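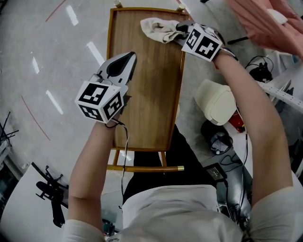 I have been meaning to get to the Binley furniture fair for years, and this April I finally made it, mostly because my sister wanted a dresser and I wanted an excuse to eat fried dough before noon. It's held in the old seed warehouse out past the rail yard, and parking is seven dollars, cash only (bring cash, I had to borrow from my sister, who has not let it go). I went in looking for bookcases and came out obsessed with side tables. The kind I mean is the small wooden sort with a brown wood-grain top, a raised golden-brown rim running around it, slender legs with a crossbar between them, and a little brass cap on the end of the bar. My grandmother had one a lot like it and kept her pills and her crossword on it, and I'd forgotten how much I liked that rim until I saw them again!

The first hall is all dealers. Luvley had the biggest stand, with lots of painted pieces and a chandelier I would need a different house for. Prices there were steep. Two rows back was Mocanu, a family outfit that does repairs and sells whatever customers never came back to collect, and I could have stayed there all day. They had a rocking chair for 100 dollars that my sister sat in for so long the man brought her a coffee.

At eleven we went to the talk by Ruwan Chowdhury, who restores small furniture and has strong feelings about polish. His advice was to dust far more often than you think and wax far less, and to go after the inside corner of a rim with a soft cloth over your fingertip – that's where the old wax builds up and goes dark. He also said to leave brass alone if you like it dull. Someone asked about water rings and he sighed so loudly the microphone squealed. (Try a little wax first, then get help.)

The second hall was a letdown. It was mostly mattresses, plus a booth for Varkora, who sell flat-pack shelving and were very nice about the fact that we didn't want any. The restrooms are back there too, and the line was long.

Lunch was the fried dough, then a second fried dough. There's a picnic area outside but it was windy and we lost a stack of napkins and one dealer's map.

My sister found her dresser at stand 8, right by the entrance, after we had walked the whole building twice. It has one sticky drawer and a lovely mirror. I went back to Mocanu for a side table and paid more than I'd planned, and then we had to get both things into a hatchback, with me riding home with a drawer on my lap.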